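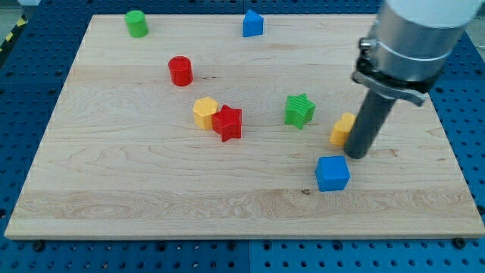
Figure 1. The glued maple top with the shape blocks on it, ready for sorting.

Thursday, April 4, 2024
By Sosina Workneh and Oratile Adams

Sorting Board for Young Children: Project Report

1. Task

Our group had to design and make a play surface for children aged three to five, to be used with a bought set of plastic shape blocks. The brief asked for a surface that stays flat, has no sharp edges and can be wiped down. We were allowed to spend 500 on materials and had one term to finish. Our supervisor was Pirjo Rantala.

The blocks were already in the department. We used eight of them, two each in red, green, blue and yellow. There are two cylinders and two stars, and the rest are single shapes: a triangular prism, a hexagonal prism, a heart and a cube. This means a child can sort all eight by color, but by shape only the cylinders and stars make pairs. We decided to keep it that way and see what children did with the odd ones.

2. Choice of wood

We compared maple, beech and pine. Pine was the cheapest but dented when we dropped a block on it from table height. Beech and maple both held up well. We picked maple because it is light in color and all four block colors show up against it. The wood came from Coetzee, a yard near the school, and cost 351 with the cutting included.

One strip had a small dark knot. Geetha wanted to turn that strip over, but the back had a worse mark, so the knot stayed on top. The same goes for the wavy grain on one part of the board. It is smooth to the touch and we left it.

3. Making the board

The strips were planed, laid out dry and then glued edge to edge. We clamped them overnight. On the first try we put too much pressure on the middle clamp and the panel bowed – it had to be cut apart along one seam and glued again, which lost us a week.

After that we scraped off the glue and sanded, finishing with 800 grit. Elmarie Mnguni rounded the edges by hand. The seams can still be seen if you look for them but cannot be felt with a fingernail. We put on two coats of Tollel oil and let each one dry for a day.

4. Trial

We took the board to a preschool group and let 26 children use it in turns, two at a time. Geetha Iyer kept notes and the rest of us stayed out of the way.

Most children sorted by color first. The younger ones often did not sort at all and stacked the blocks, usually with a cylinder on the bottom. The heart was picked up early by many of them. The triangular prism was stood on its end by some and laid flat by others, and both worked without the block sliding.

The main problem was the edge. Blocks pushed toward the front fell on the floor, and picking them up became a game of its own.

5. Changes we would make

A low rim on three sides would stop most of the falls and still leave the front open for wiping. We would also make the board a little deeper, so that two children can sit across from each other – at the moment their hands meet in the middle.

The oil needs another look in November, when the board has been in use for longer.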